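October, 16:40

Arm is back on the bench after the gearbox swap. Shoulder joint much quieter. Still a tick on the way down but only under load, leaving it for now.

Power first, as it's been biting us all month. The arm runs off its own supply (the Kauppinen brick, bolted under the bench) and that is fine. Problem is everything else: wrist camera, the little board, phone charging for the pendant app. When the arm brakes hard the board resets. Twice last session, once mid-save, lost the calibration file. Log number 1637 is the one with the dropout, if anyone wants to look.

Changes so far:

- moved the small stuff onto the surge protector strip, away from the arm supply
- fingers re-taped, old grip surface was peeling
- gripper close speed down to 40 percent
- wrist cam remounted, two screws instead of one

Then started on the actual job, which is getting it to pick up a loose cable end and bring it to the strip. Not plugging in yet. Just grab, lift, hold over the strip, put down. Poses taught by hand, starting low over the table.
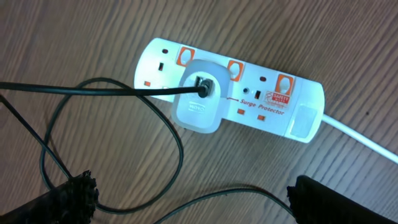 **Pirnside Shared Workshop / Robot Arm Group**

Black cable on pale wood ought to be easy for the color threshold and mostly it is. Trouble is the grain. Dark lines in the tabletop come up as thin cable when the lamp is low, and the fingers being black doesnt help either. Masked out the bottom corners of the wrist view so it stops trying to chase its own gripper. Big improvement, should have done that first.

Loops are the other thing. The planner wants one end and one direction, a cable that curls back on itself gives it neither. Tried the Purbridge line follower with default settings, it went round the loop and then sat there. Raised the min segment length to 20 and it picks a sensible stretch more often.

Ran 10 tries after the mask. Six good lifts, three slipped out, one e-stop (mine, elbow was heading for the lamp).

Slips are all the thin cable. Fingers don't quite meet at the tips. Shim? Or print new tips with a groove, Clorkodach has a nice pattern for round stock in the shared folder, would need scaling way down.

To do

- tape the strip down so it cant get dragged
- longer lead for the charger
- matte sheet under the work area, see if the grain problem goes away
- rerun calibration and SAVE A COPY off the board
- new tips, grooved, soft filament if theres any left
- find out what the tick is

18:15. Arm parked, supply off at the wall. Leave the gripper speed where it is please, I want the next lot of tries at the same setting. Calibration file on the board is the old one so dont trust the heights, they read high by a few mm.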